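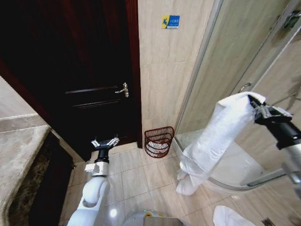
# Retavis Planner

Motion planning for two-armed robots that have to work in rooms built by people who never met one.

Most planners are at their best in an open cell with a bolted-down table. Retavis was written for bathrooms, laundries and the odd hotel corridor, where there's a door on one side, a glass panel on the other and a wet-area floor that slopes wherever the tiler felt like it. It plans both arms together, so the left one knows what the right one is up to. We have met married couples with less coordination.

## What it does

- **Two-arm planning.** One tree, both arms, shared collision checks. Either arm can be told to stay put while the other works.
- **Held cloth.** A towel in a gripper is treated as a soft hanging column with a fuzzy edge. You set how fuzzy. The default is cautious and a bit slow.
- **Glass.** Depth cameras are optimists about shower screens. Retavis lets you mark clear panels by hand, or fit them from the metal trim, curved ones included.
- **Keep-out zones.** Paint them on the map: door swing, vanity edge, anything with a liner in it.
- **Replay.** Every plan is logged with the scene it was made from, so arguments about whose fault it was can be settled by lunch.

## What it doesn't do

It won't fold. It won't find the towel for you either; that's the job of Drarkance, our perception package, sold separately (sorry). Retavis accepts grasp poses from other sources if you'd sooner bring your own.

## Specs

| | |
|---|---|
| Arms | 2, up to 9 joints each |
| Typical planning time | some 6 seconds for a cluttered room |
| Cloth models included | 5 |
| Interfaces | Python, C++, command line |
| Licence | Per robot, yearly |

Planning time depends on your computer and how many keep-out zones you've painted. One customer painted the entire floor. The planner returned no solution, very promptly.

## Current release

Dated 11 January 2021. Fixes the wrist-flip near door handles and the colour picker that only offered grey. The February release will add saved zones per room, so you needn't redo the ensuite each time.

## Ordering

Retavis is made by Rostami and supported from our Clilville office. Trial licences run on one robot and include the full manual, which is long and has an index.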